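Gallery: Stito Garment Handling Kit

Stito is the two-arm garment handling kit sold by Gallow. It covers one household job, moving clothes and hangers between a rail and a work area, and ships as two arms, two grippers, wrist brackets, cabling and a control license. The gallery shows the kit in a furnished room with a tiled floor. No special hangers are supplied. The kit is meant to work with the plastic ones most people own. 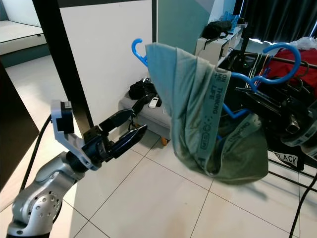 Takács Demonstration Rooms, 12th March

Grey-green garment with a printed elastic waistband, draped over one blue hanger. The second gripper holds another blue hanger at right. Soft items with a wide waistband are listed in the manual under Class 5, the slowest class, with arm speed limited to 75 mm/s by default. The limit can be raised in the settings file, but the change does not survive a firmware update.

The C-shaped wrist bracket is the current pattern. It replaces the straight bracket, part 604, which is no longer stocked. Owners of the straight bracket can exchange it through Rarport, the service agent for all Gallow arms. Both patterns take the same screws.

The wrist camera is a standard part of the kit. Its view takes in both fingertips and whatever is held between them, and the grasp check runs on this view alone. Mounting angle is set at the factory; recalibrate if the gripper has been removed. 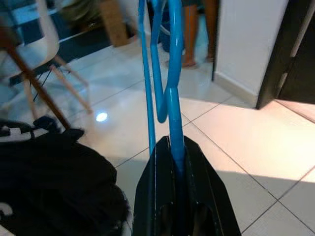
Wrist view: fingers closed on a blue plastic hanger.

T-shirts are the reference load for the kit. The recommended method is one gripper on the neck of the hanger and the other working at the shoulder. Large prints do not need to be entered in the garment profile. Leave 90 mm clear between hangers on the rail if the arms are to pick from it directly. 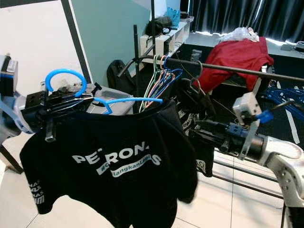 Black T-shirt on a light blue hanger, left gripper at the hanger neck.

Replacement fingers are sold in pairs. Rail, hangers and garments are not included. Orders and spare parts: Gallow sales desk. Repairs and bracket exchange: Rarport.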